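Wonley Interior Range: Pendant Lamps and Peg Post

Supplier: Hidaneo
Range code: Wonley 271
Page revised: March 19, 2026

Wonley covers ceiling lighting and freestanding wooden pieces for open interiors with stairs and landings. Items are ordered separately. The two described on this page are the dark pendant lamp and the peg post.

Pendant lamp

The pendant is supplied in a dark finish only. It is intended for general lighting in rooms where the ceiling also carries small recessed or surface spotlights. Each lamp hangs on its own drop, and the drop is fixed at installation. Where the ceiling changes level or direction, the drops should be measured from a common floor height and not from the ceiling surface.

Pendants can be wired to one switch or divided into groups. The electrician should mark the group numbers on the ceiling plan before the order is placed. Clearance from smoke detectors must follow the local code and the detector maker's instructions. Hidaneo does not supply detectors or spotlights. 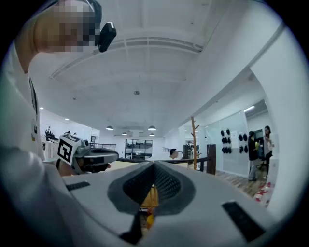 Dark pendant lamps under a white ceiling with a recessed beam, smoke detector and small round spotlights.

Lamps are packed singly. Ceiling fixings are not included, as the correct type depends on the ceiling build-up. Send a section drawing with the order if the ceiling is curved or has a beam crossing it.

Peg post

The peg post is a vertical wooden pole on a base, with wooden pegs set at different heights and angles. The standard color is orange-brown. It is placed on the floor and needs no wall behind it, so it can stand in front of a stair or in the middle of a hall. Allow for the full reach of the pegs when checking walkway width, and keep the lower pegs clear of the bottom step.

Maximum load per peg: 5 lb
Finish: orange-brown, dark base
Assembly: two people recommended
Use: indoor, level floor

The post is not a handrail or a support and must not be used to carry weight from the stair. Check the peg joints by hand after assembly and again in the first month of use.
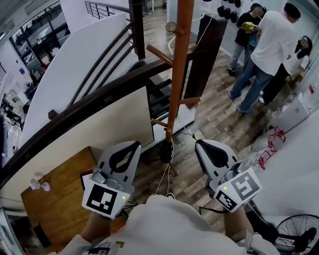
Care

Dust the pegs and pole with a soft, dry cloth. Remove marks with a damp cloth and wipe dry. Do not use solvent or wax. Switch off the pendants and let them cool before cleaning.

Ordering and delivery

Stock items ship in 14 days. Matching to existing woodwork, such as a dark brown handrail, is handled by the Vaněk workshop and quoted on request. Workshop orders for the next batch close in April.

Warranty: 2 years, parts only
Technical questions: Graziella Farina
Workshop quotes: Ermanno Villa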